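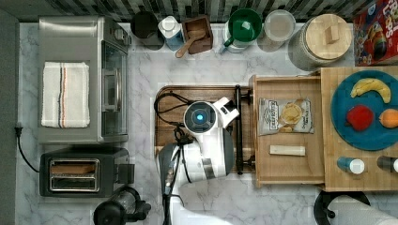
Counter and snack drawer, shared kitchen, Kinsella building

Kitchen and Pantry Assistant (part-time)
Hostora – Dultport
Posted 02/09/2025

Hostora runs shared kitchens for office tenants in Dultport. We are hiring a part-time assistant for the Kinsella building, where 200 people use the kitchen. The job is mostly putting things away, wiping things down and keeping the snacks stocked.

What you will do
Clear and wipe the marble counter at the start and end of each shift. Wash the cutting boards by hand, dry them and set them back flat. The wooden boards do not go in the dishwasher.
Empty the crumb tray in the toaster and clean the glass door of the toaster oven. Fold the striped towels and swap them when they are dirty.
Keep fruit out on the plate – bananas, apples and oranges, as a rule – and take away anything that is bruised.
Keep the snack drawer in order. Full bags of chips go in the drawer, with older stock at the front. Wipe the bottom of the drawer when it gets low.

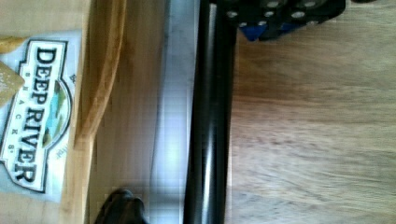

Opened bags are a regular part of the work. Chips left out on the wood get thrown away, the surface gets a dry cloth and then a damp one, and the bag is clipped or tossed depending on how much is left. We buy several brands, Deep River among them, and tenants are free to ask for others. Write requests on the sheet inside the pantry door and pass the sheet on with the weekly order.

Hours and pay
Two shifts a day are open, early and late. You may apply for one or both. The position is paid hourly and the rate is given at the first call. There is a $200 bonus after your first full quarter. Early shift staff need to be able to let in the Sesterska delivery, which comes before the building opens.

What we ask for
You can lift a case of drinks and stand for most of a shift. You read labels and dates carefully. A food handler card is useful – if you don't have one, we pay for the course. No kitchen experience is required.

The position runs through December and may be extended.

To apply, send a short note with your available hours to the Hostora office in Dultport, or leave it at the Kinsella front desk. A resume is optional.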